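4.2 Housekeeping rules for the two-arm cell

The Kestura guidelines began as one page taped to the inside of a cabinet door. They now run to 14 rules, most of them written the morning after something annoying. We report the ones that mattered for the cup task at the Zoridstead site, where 439 episodes were recorded under the old rules and 282 under the new.

Rule 3 covers the work surface. Cloth is clipped at both sides and both back corners before the arms are powered, and the clips are checked again every 50 episodes. Earlier versions said only that the cloth should be "secure," a word each operator took to mean whatever the cloth was already doing. Rule 4 bans patterned fabric. Rule 5 asks for a plain backdrop, so that a policy cannot learn to steer by someone's lunch. Figure 3 shows the cell in stereo, with each gripper around a red cup and the light blue ball on the right-hand one.

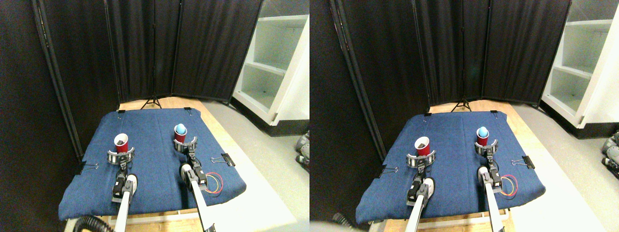

Figure 3. Stereo pair from the cup task: both cups gripped, cloth clipped on both sides and at the back corners.

4.3 What counts as a valid episode

Most of our arguments were over labels. The Flarnow checklist, which we inherited, had two boxes: success and failure. Operators under time pressure are generous people, and a cup lying on its side was now and then marked a success on the grounds that it was still, technically, in the gripper.

The revised rule has the label follow the state of the objects at the last time step, whatever the operator had in mind. Cup pose is recorded separately for each arm. A tipped cup on the left and an upright cup on the right, the ball sitting in its mouth, gets two entries and is never averaged into a "mostly fine."

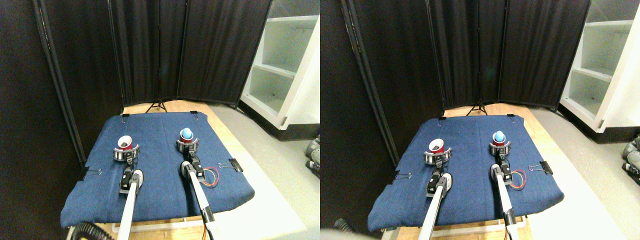 Rule 9 then forbids reaching into the cell to straighten a cup while recording is on. We had assumed this was obvious, and the logs corrected us. An operator who wants to step in must stop the episode, disable both arms and write one line on why. Compliance was poor until we cut the form from a full page to that single line — a finding we suspect applies well beyond robotics.

Rule 10 deals with cables. Any loop lying on the cloth must stay outside the sweep of both wrists, and its position is noted at the start of a session. We considered banning loops altogether, but the Mathew mounting bracket leaves slack at the wrist whether one approves or not, and a rule that every session breaks by breakfast is hard to enforce.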